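3.2 Bimanual collection with paired hand-held grippers

All demonstrations in the Morris set were collected with two hand-held grippers, one per hand, no robot in the loop. Each gripper carries its own wrist camera. A single operator does both sides for most tasks. For handover tasks we also ran a two-person variant, one gripper each, and that is the part this section is mostly concerned with since it's where the tracking got harder.

The reason for going robot-free is throughput. Our earlier teleoperation rig (Pladis, Section 2) gave clean joint-level data but an operator tired quickly and the arms had to be re-homed between episodes. With hand-held tools the reset is whatever it takes to put the objects back. Over the full campaign we kept 3,522 episodes from 20 operators, after the filtering described in 3.4.

Pose recovery. Each gripper's trajectory is estimated from its own wrist video plus the onboard IMU, using a standard visual-inertial pipeline with a map built once per room. Works well on one gripper. The trouble is the relative pose. Two independent estimates in the same map can each look fine and still disagree by enough to ruin a handover, where the fingertips need to meet within a centimetre or so. Early policies trained on those trajectories closed on air. Arsen Tymoshchuk's first fix was a joint optimization over both trajectories with a contact prior, but it pulled the grippers together in episodes where they were never meant to touch.

What we settled on is simpler. A rigid cube with printed square fiducial markers is mounted on the gripper, so whenever it comes into the other wrist camera's view we get a direct relative measurement. The cube geometry matters more than expected: a flat tag is lost as soon as the wrist rolls, whereas a cube will often present two faces at once and the corners from both go into one PnP solve. Two-face detections are weighted higher in the graph. Single-face detections are kept but gated on reprojection error, as the well-known flip ambiguity showed up often at shallow angles.
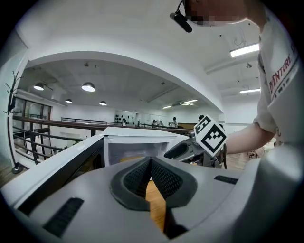

Rooms. We wanted large, visually busy spaces and not only lab benches. The Cakham site is a mezzanine level with a railing down one side and plenty of foot traffic further back, and it was the hardest of our sites for mapping. Repeated balusters give repeated features. Glass gives reflections that shift with the operator. Overhead fluorescent tubes saturate part of the view and, at some exposure settings, band. We locked exposure at the start of each session and let the highlights clip, which cost us some ceiling features but stopped the brightness pumping that was breaking feature tracks.

People moving in the background were left in. We tried masking them with an off-the-shelf segmenter and it made little difference to the final trajectory error, as they usually take up few pixels and the robust kernel drops them anyhow. The exception is the partner in a two-person episode, who can fill a good chunk of the view and moves in step with the task. Those pixels are masked before feature extraction. Faces are blurred in every frame before any video leaves the collection machine; the marker detector runs on the blurred video too, so that outside groups can reproduce our numbers from the released files.

Calibration. Cube-to-gripper offset is measured once per tool on a jig, then refined per session. The refinement takes a short routine - operator holds both grippers in front of them and traces slow figure eights, each camera seeing the other tool as much as possible. We ask for 300 frames with a valid detection and stop there. More frames did not help. Fewer and the rotation about the approach axis drifts. If a gripper is dropped the session gets recalibrated, no exceptions, and the episodes since the last good check are flagged for manual review by Yaroslav Hordiienko or whoever is on shift.

Time sync. Both cameras show a clock code displayed on a phone at the start and end of each session, and we interpolate linearly between. Residual offset after this is below one frame period. We did try audio alignment. Room echo on the mezzanine made the peak ambiguous, so it was dropped, though the audio tracks are still in the raw release.

3.3 Effect of the relative measurement

To check the cube constraint in isolation, we held out 212 handover episodes and processed each one twice, with the relative factors on and off, everything else the same. Ground truth here is the physical contact itself: at the annotated handover frame both grippers hold the same object of known size, so the fingertip-to-fingertip distance is known up to how the object was grasped. It's a coarse reference, and we report it as such.

With the factors off, the distribution has a long tail, mostly from two-person episodes, where each operator walked into the workspace from a different side and the two estimates relocalized against different parts of the map. With them on the tail goes away nearly entirely. The episodes that remain bad are ones where the cube was never seen in the seconds before contact, usually because a forearm or the object blocked it. Single-operator episodes improved less, having less room to.

Policies were trained on both versions with the Bosora backbone and an identical seed list. The version trained without relative factors learned a hesitant approach, stopping short and then reaching again, an artefact we think comes from averaging over inconsistent offsets in the demonstrations. The corrected version approaches in one motion. Per-task succes rates are in the appendix along with the failure labels.

Limitations. The cube adds bulk to the tool and operators did complain about knocking it on shelving. It also appears in the partner camera's images at training time, so the robot-side tool needs a matching dummy cube or the policy sees something it was not trained on. We ran with the dummy cube fitted throughout. Inpainting the marker out was attempted in April on a small subset - results were mixed, texture artefacts right where the fingertips meet, and we don't reccomend it without more work. Tasks where the two hands stay far apart get no benefit from any of this, and for those the single-gripper pipeline is unchanged.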